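Field notes: seed storage trials at the Hundau nursery

The Hundau nursery holds seed from 30 threatened tree and shrub species. Most of them store well. Dried to low moisture, sealed and frozen, they keep for years and germinate at rates close to those of fresh seed. Four species do not behave this way, and they take up most of the staff time. This item reports on the handling changes made for those four since the last newsletter.

The seeds in question are recalcitrant, meaning they die if dried below a fairly high moisture level. They are large, starchy and active from the moment they drop. Two come from the wet slopes above Tustura, where the remaining adult trees fruit heavily one year and hardly at all for the next few. The other two are lowland species with a steadier crop but a shorter life off the tree. In practice a batch collected on the slopes has to reach the nursery, be cleaned, sorted and sown before the seed coat starts to wrinkle.

Earlier practice was to carry fruit down in woven sacks. The sacks breathe well, but they let the lower layers crush and heat up, and fermentation began before the fruit reached the road. The collecting teams now use shallow trays with damp leaf litter between layers. Trays are heavier for the same number of fruit and need two people on the steeper parts of the path. Losses from crushing have fallen enough that the extra trips are worth making.

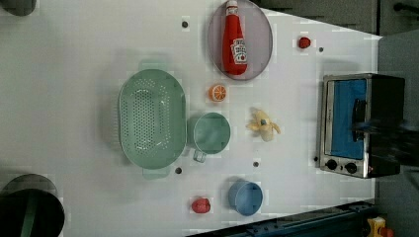

Cleaning is the step where most seed was being damaged. The pulp of both slope species contains a germination inhibitor and has to come off, but the coat beneath is thin and splits under pressure. Motor-driven pulpers were tried and dropped. The work is now done by hand in small lots, with the fruit soaked overnight at room temperature and rubbed gently under running water. No special equipment is needed. A large oval colander like the mint-green one in the photograph is a good shape for the job, provided the holes are smaller than the seed and have no sharp edges. Metal sieves with a woven mesh should be avoided, as the wire scores the coat and gives mold a place to enter.

After cleaning, seeds are floated in clean water. Those that sink are kept. Floating seeds are cut open in a small sample from each lot to check for insect damage, and the rest are composted away from the seedbeds. The float test is less reliable for the lowland species, whose seeds have an air gap under the coat even when sound. For these the nursery relies on weight and on a cut test only.

Of 800 seeds sown from the most recent slope collection, 645 germinated. The lot was divided between two bed mixes, one of river sand and one of sand with composted bark. Germination was slightly earlier in the bark mix. Root form was better in plain sand, with fewer forked taproots at transfer. The nursery will use sand for germination and move seedlings to the bark mix when the first true leaves have hardened.

Short-term holding remains a problem. When a heavy crop comes in, the beds cannot take all of it at once. Seed held in damp vermiculite at cool room temperature stays alive, but a share of it sprouts in the bag. Sprouted seed can still be sown if the root is short. Colder storage stops the sprouting and kills the slope species outright, which suggests chilling damage – a common trait in trees from wet tropical forest. A further trial will compare three holding temperatures, all above the level at which damage was seen.

For the longer term, the Plumen project is testing storage of excised embryos in liquid nitrogen. Results so far are limited to one of the lowland species. Survival after thawing is uneven, and the surviving embryos are slow to form shoots. Until the method improves, living collections are the only secure backup. Seedlings from at least ten mother trees of each species are being grown on for planting at the Kinoshita arboretum, where irrigation is available through the dry months.

Partner nurseries handling the same genera are asked to record fruit collection date, time to cleaning, seed moisture at sowing and bed mix for each lot. A shared record sheet is available from the Hundau office on request. Lots should be kept separate by mother tree from collection through to potting, including small lots, and labels should be written in pencil, as ink does not last in the mist house.

The next slope collection is planned for August, if the crop sets. Early flowering has been moderate on the lower trees and sparse near the ridge.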